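Notebook, Household Work Study, Grandgate site
25 Aug 2020

Division of tasks in two-adult homes

Coding of the July diaries is complete. The Badarex panel returned 80 usable household diaries, of which 34 were kept by both partners separately. The paired diaries will be treated as the main set. Single diaries are retained for the appendix only. 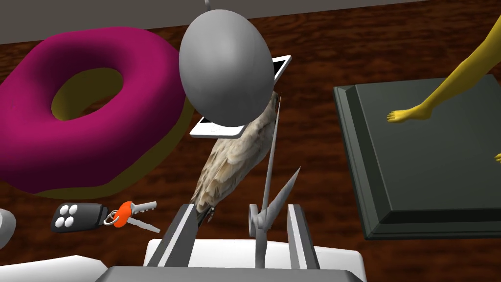

In the paired set, partners agree closely on cooking and laundry. They disagree most on what the Drallis codebook calls planning work — keeping track of appointments, noticing that supplies are low, remembering birthdays. Women recorded these tasks as work more often than men did. The present form gives planning only one line, and colleagues should bear this in mind before quoting the totals.

Coders differed on whether child care carried out during another task should be entered twice. The Sikora rule has been adopted: one main task, one side task, no more than 2 entries per time slot. Earlier sheets have been recoded to match.

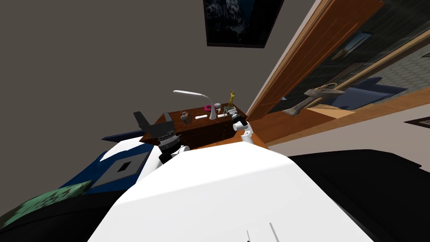 Outstanding items

Revise the planning section of the form and send it to Badarex for layout.
Confirm the mailing for the next round, around 1000 homes.
Check the wording of the question on paid help — several respondents left it blank.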